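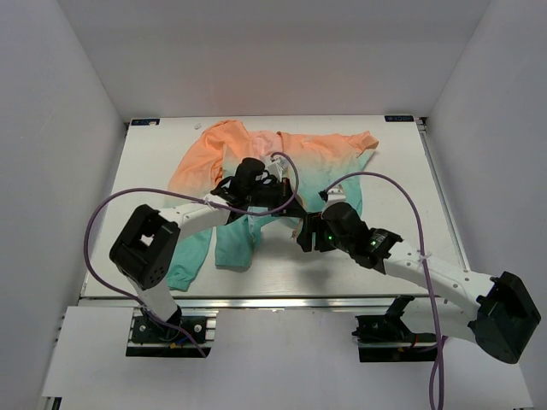 Flaltby Garment Care List
Thread: Folding gradient-dyed long sleeves (orange to teal)
From: Sibel Saraç
Saturday, 4:29 p.m.

Replying in line to message 1429. I have kept the parts I can answer and cut the rest. Anyone who wants the whole message will find it in the archive.

> We received a bag of dip-dyed long sleeves from Gündoğdu, the
> kind that run from orange at the shoulder through a pale band to
> teal at the hem. Two things go wrong with them. First, after a
> few weeks on the shelf the orange leaves a faint mark on the teal
> wherever the two are pressed together. Second, my folds come out
> lopsided, and I think the color change is fooling my eye. I line
> up the pale band and the hem ends up crooked.

Taking the second point first. The pale band can't be used as a fold reference. Dip dyeing is done by lowering the cloth into the bath, and the line where the color climbs depends on how the piece hung at the time. On most of the Gündoğdu pieces I have handled, the band sits higher on one side than on the other. Fold to the band and you fold to the dye line, and the hem goes wherever it goes. Use the seams. The shoulder seams, the side seams and the hem were cut and sewn to a pattern, and the color was not.

The sleeves make it worse. The change of color on the sleeve seldom meets the change of color on the body, so with the sleeve laid across the back you get orange against teal in one place and teal against teal in another. Ignore it. Match the cuff to the side seam and leave the color where it falls.

> Is there any point in sorting them by shade before folding? I
> have been doing it and it takes up half the morning.

No. Sort by size, then by closure (pullover, full front opening), and stop there. Shade only matters if the pieces are going on open display.

> As for the marking, I have been told to wash everything again in
> salt or vinegar to set the dye. Does this work?

Neither will fix a finished commercial dye at home. What you have is loose surface color that was never rinsed out, and it moves under pressure and damp. Cold wash, inside out, no soak, repeated until the rinse water runs clear. Dry fully before folding. I mean dry at the cuffs and the collar, where the cloth is double. A piece that feels dry at the chest can still be damp at the cuff, and the cuff is what ends up pressed against the body in a flat fold.

If you can't rewash, put a sheet of plain unbuffered tissue between the two colors. I cut mine from the Clutley roll, stock number 2349, but any undyed tissue will do. Don't use printed tissue or newspaper.

> Lastly, what order do you fold in? I have tried the store method
> with the board and the sleeves spring back out.

My order is below. It assumes a clear table, white or pale if you have the choice. Teal on a dark table loses its edge, and you will miss a turned-under hem.

1. Shake out. Hold the garment at both shoulder seams and snap it once. If it goes down on the table in a heap, the lower sleeve is nearly always trapped under the body, and you will spend longer digging it out than you would have spent shaking.

2. Find the collar. On a gradient piece the inside of the neck is often paler than the outside, so it shows up quickly even in a bundle. Pick up from the collar and not from a sleeve. A garment lifted by the sleeve twists at the armhole.

3. Close the front, where there is one. A front seam or placket left open lets the two sides slide apart during the fold. Trim in a contrasting color is useful at this stage, being easy to follow from neck to hem. Check that it runs straight before going on. 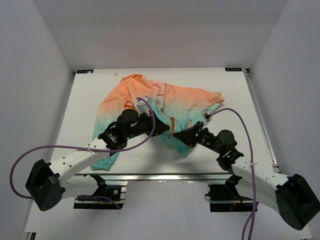 4. Free both sleeves. Draw each one out to the side to its full length, then run a flat hand from shoulder to cuff. Gathered cuffs will not lie flat and should not be forced. Turn the cuff so that its seam faces down.

5. Turn the piece face down. Do this by the shoulder and the hem on the same side, in one movement. If the bottom has a rounded hem, the two sides will swing out a little. Pull them in level with the side seams.

6. Fold the first side. Bring the side seam in to the center back. Lay the sleeve back on itself so that it runs straight down toward the hem, with the cuff stopping short of the hem edge. If the sleeve is too long, double it at the elbow. Tissue goes in now, between sleeve and back, if you are using it.

7. Repeat on the other side. The two side seams should meet or just miss each other. If they overlap, the first fold was too deep. Undo it and start again from step 6; correcting at the second fold gives you the lopsided result described above.

8. Fold up in thirds, starting at the hem. A second sheet of tissue goes on the first third, where teal is about to come up against the pale band or the orange.

9. Turn over and smooth outward from the collar.

On sleeves springing back: the store board is sized for short sleeves and thin jersey. With a long sleeve in a heavier cloth, the bulk gathers at the shoulder point and pushes the fold open. Doing without the board cures it. If you have to use one, the Trolteris adjustable opens to a width of 16 inches, and that will take an adult medium. I would not try it on anything larger.

Stacking. Put gradient pieces hem to hem and alternate nothing. People alternate direction to keep the stack level, and with solid colors I do the same, but on these it puts orange on teal at every layer. A slight lean in the stack is the lesser fault. Keep the stacks low, and if the shelf is against an outside wall, leave a gap behind them.

> I would also like to know whether small printed logos on the
> chest will crack along the fold.

They can. A small print on the chest usually sits clear of the folds in the order given above. The one to watch is the last third, which on smaller sizes may cross it. Shift that fold down by a finger's width. The thirds will be uneven and it makes no difference on a shelf.

The list of tissue weights that was asked for in message 1910 is still with me. I will post it under its own subject line and not in this thread. Please trim quotes when replying.

Sibel Saraç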